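Luik planner: overhead segmentation drops objects when the arm is parked mid-table
Forum > Perception and Planning > Luik / Reltitetti integration

gulthorpe_dan
Posts: 16
Single arm bolted to a white tabletop, one overhead camera, one wrist camera. The planner is Luik and scene state comes from Reltitetti, running on a separate box. Task is kitchen sorting: pick toy food off the table and put it in a named container.

Problem: with the arm in its home pose, the overhead pass returns a scene graph with one object missing or badly placed. The planner accepts it and then fails at the reachability check with "target pose inside robot self-mask". If I jog the arm out of the way by hand and call refresh, the same layout comes back complete.

Relevant config:
mask_source: urdf
mask_dilate_px: 16
min_visible_fraction: default
stale_object_timeout: 2

Is the dilation too large, or is the tracker dropping things it should remember?

kvoss
Both. Sixteen pixels is a lot if your extrinsics are decent. People raise it to hide calibration error and then lose every object near the arm. Set it to 4, overlay the mask on the live view and look at the edges.

The timeout is in seconds, by the way. At 2 the tracker forgets anything the arm has covered for longer than that.

beltness_rig2
Disagree on the 4. The URDF mask only covers links. It does not know about cable slack, and on most arms the external cables move more than the arm does. With a tight mask the cables get segmented as objects. We had a run in February where the planner tried to grasp its own cable. Dilation is a crude fix but it does stop that.

kvoss
Then mask the cables separately. Train a two-class head or subtract a background taken in the home pose. Growing the whole robot mask to cover a loop on one side throws away table area on the other side for nothing.

beltness_rig2
A home-pose background only helps in the home pose. The slack sits differently after every wrist rotation.

gulthorpe_dan
Set dilation to 6 and the timeout to 30. Results over 100 refresh calls, arm in home pose, objects not moved:

complete scene graph: 81
green object missing: 16
phantom object at cable: 3

So better, but kvoss's number would probably have given me more phantoms. The green object is the one I care about, because it is a place target in half the tasks.

priit_p
Before tuning further, can you post the overhead view at the moment of a failure? Unmasked. It is hard to say from the counts whether this is a mask problem or an occlusion problem.

gulthorpe_dan
Raw overhead, no overlay:

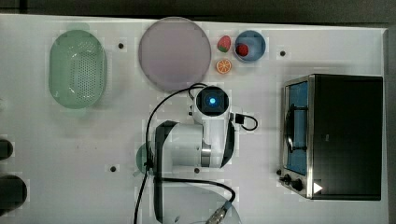

Re: Luik planner: occlusion vs. mask

priit_p
Occlusion, then. The green thing under the left side of the arm shows only a curved edge, and that edge is translucent against white. No dilation setting will recover it. Your min_visible_fraction is rejecting it correctly, and the 81 are probably the tracker carrying it over from an earlier pose.

The lavender plate is a different case. Its lower edge comes down close to the wrist camera housing, so there the dilation does matter. I would check whether its centroid shifts away from the arm as you raise the value.

Also check instance IDs on the strawberries. One is on the table, one is in the blue bowl, and Reltitetti merges same-class detections if their centers fall within merge_radius. With a bowl that small I would expect trouble.

kvoss
Fair, I was looking at the wrong parameter. Cables do run on both sides of that arm, so I withdraw part of what I said about wasted area. I still think 16 was too much.

beltness_rig2
The actual fix is a different observe pose. Add a named pose with the arm folded toward its base, force it before every full refresh, and use the tracker only between refreshes.

gulthorpe_dan
That costs cycle time on every plan.

beltness_rig2
Less than a failed plan does. You can make it conditional: go to the observe pose only if a required object has a visible fraction below threshold. Luik has a precondition hook for this, on_scene_query.

gulthorpe_dan
Hook is in and it works for the green object. Strawberry merge confirmed in log line 819: two detections, one ID. Lowered merge_radius and they are separate now. Leaving the thread open until I have run the oven tasks - the door handle pose still jumps between refreshes and I do not know why yet.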